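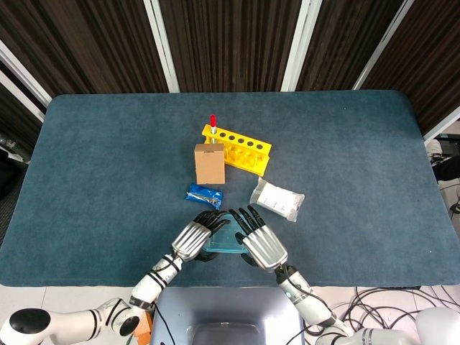
How long does it take before a sourdough starter is ready to bake with?

Give it two weeks, says Borghild Eide, and don't let anyone hurry you, because the bubbles you get on the third day are only the flour waking up and they won't lift a loaf.

She has been asked this more often than anything else in the years she has been baking in Clarnstead, and she still answers as if it were the first time, leaning over the counter with flour up to her elbows. I had come by at two in the afternoon, when the morning rush was long over and the last of the rye was cooling on the racks, and she put a heel of it in front of me with butter before I had even found my pen.

"My grandmother kept hers in a crock behind the stove, up in Berge," she told me. "She never weighed a thing. She'd put her hand in and say it was hungry, or it was sulking, and we all thought she was a bit cracked. Then I got my own and I caught myself saying the same words!"

The bakery goes through a good deal of starter, and all of it comes from one bucket she calls Brukik – a name her son gave it when he was small, and which nobody in the family has ever managed to explain to me. She feeds it at night and again at 8 in the morning, equal weights of flour and water, with a spoonful of whole rye when the weather turns cold.

Emmett Doucet, who came over from Hisstead to learn the ovens and ended up staying, remembers his first July there very well. "It was so hot the dough was over the edge of the tubs before I'd finished my coffee," he said. "I'm running around with a scraper, and Borghild is just standing there laughing. She said, well, now you know what cold water is for."

I asked them both what home bakers get wrong. Emmett thought it was the flour, or really the habit of changing it every few days after reading something new. Borghild shook her head at that and said it was the kitchen.

"People follow the clock. The recipe says four hours, so they give it four hours, and their house is freezing! Look at the dough. Poke it. If it springs right back at you, go fold some laundry and come back later."

She doesn't mind a flat loaf now and then, either. Flat loaves make very good toast, and she ate plenty of it in her first winter on her own, when the oven ran hot on the left side and she couldn't afford to have it looked at. Emmett still turns the pans halfway through, though that oven was replaced long before he arrived.

By then it was getting on toward closing and a woman had come in wanting seeded rolls, so Emmett went to see to her. Borghild wrapped up the rest of my rye, and then she spooned some Brukik into a jam jar and told me to feed it before bed.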